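Working with the Studio: Frequently Asked Questions
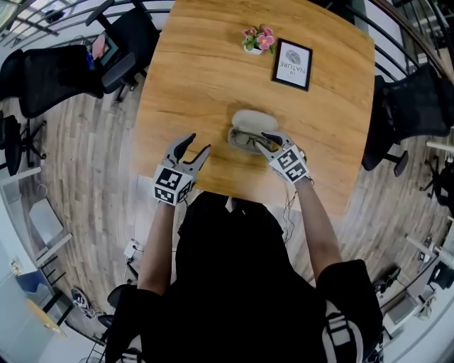

Raelene Cartwright

These are the questions that come in most often by email, from clients, from students and from people who have bought a book and want to know what typeface it is set in. I update the page when I notice I have typed the same reply several times. If your question is missing, write to the studio address and put the subject in the subject line.

Who is the studio?

Hepburn is a two-person graphic design practice. I run it with Wouter Vermeulen. I handle books, exhibition graphics and most of the correspondence. Wouter handles identities, type and anything that has to be programmed. We both work on most projects at some stage, and you will usually have both of us at the first meeting.

Gunnel Eide edits and proofreads for us on a freelance basis. Encarnación Tejada translates between Spanish and English. Their fees are listed separately in our estimates so that you can see what you are paying for.

What kind of work do you take on?

Books and catalogs, exhibition graphics, visual identities for small organizations, posters, and a few websites a year. Most of our clients are museums, galleries, university departments, architects and publishers. We also work with individuals, mainly artists making a first book.

We don't do packaging, social media campaigns or advertising. We don't design logos on their own. If you need a mark, we will want to design the letterhead, the signs and the basic page layouts with it.

How do I start a project with you?

Send an email with a short description, the date you need the work by, and the budget if you have one. A paragraph is enough. We do not need a formal brief at this point. If the work is a book, tell us the expected page count, the number of images, and whether the text is finished.

We answer within a week. If the project looks possible we set up a call, which is free and takes up to an hour. After that we send a written estimate.

What does it cost?

We quote a fixed fee for each project. The smallest job we take on is $3000. An artist's book of modest length, with the text edited and the images ready, starts at $4000 for design and production files. Catalogs with several contributors cost more, and identities vary too much for me to give a useful starting figure.

Printing, photography, image rights, font licenses and travel are not included. We will collect printing quotes for you at no extra charge if we are designing the book.

How are payments split?

One third on signing, one third when the design direction is approved, one third on delivery of final files. Universities and public museums that can't pay in advance should say so early and we will work out another schedule.

How long does a book take?

From final text to files at the printer, 16 weeks is comfortable. We have done it in less, and the index suffered. Printing and binding come on top of that, and so does shipping if the printer is overseas.

If you need books in hand for an exhibition that opens in October, the text should reach us in the spring. Late captions are the most common cause of delay. Please get them from your contributors before you send us the manuscript.

How many rounds of changes are included?

Two rounds at the design stage and two rounds of page proofs. Corrections of our own mistakes are never counted. New text added after the first proofs is charged by the hour, and we tell you the total before doing the work.

Comments are easiest to handle when one person gathers them and marks up a single PDF. If your authors disagree with each other about a comma, please settle it before it gets to us.

Do you do unpaid pitches?

No. We are happy to be interviewed alongside other studios, and we will show relevant past work and talk about how we would approach yours. We don't make sketches for a competition unless there is a fee for everyone invited.

Who owns the finished design?

You own the right to use the finished work for the purpose described in the contract. We keep the rights to unused proposals and working files. If you want the layout files for a later reprint or a translated edition, ask for that at the estimate stage and it will be priced in. We keep an archive copy of every completed project, but we can't promise to open an old file in current software.

Which typefaces do you use?

Many of our books are set in Belau, a text face Wouter drew for a series of architecture readers and has kept adding to. The regular weight now has 948 glyphs, including small caps and old-style figures. It is licensed only to clients of the studio for the time being. We will post a notice on the site if that changes.

The headings on this site are in Pornetti, another of Wouter's. It has capitals and figures only, so please don't write to ask for the lowercase.

Can I buy your books or posters?

Books are sold by their publishers, and each project page has a link. Posters from the Cellirlow lecture series are sold by us directly while they last. They ship rolled in a tube. We don't sign them.

Do you offer internships?

One place at a time, paid, for three months. Applicants should have finished at least two years of a design program or have equivalent experience. Send a PDF of no more than ten pages and a short letter saying what you want to learn. Please don't send a link to a folder of loose images.

Do you teach or give talks?

Both of us teach, Wouter more than I do. For talks and workshops, write with the date, the place and the fee. Studio visits by student groups are possible in small numbers and need to be arranged a month ahead.

May I reproduce your work in a thesis or an article?

For a thesis, yes, with a credit to the studio and to the photographer named on the project page. For a published article, please ask first. Donnie Morrison took most of the photographs of our books and has to give permission separately. I can forward your request to him.

Last updated 2026-06-20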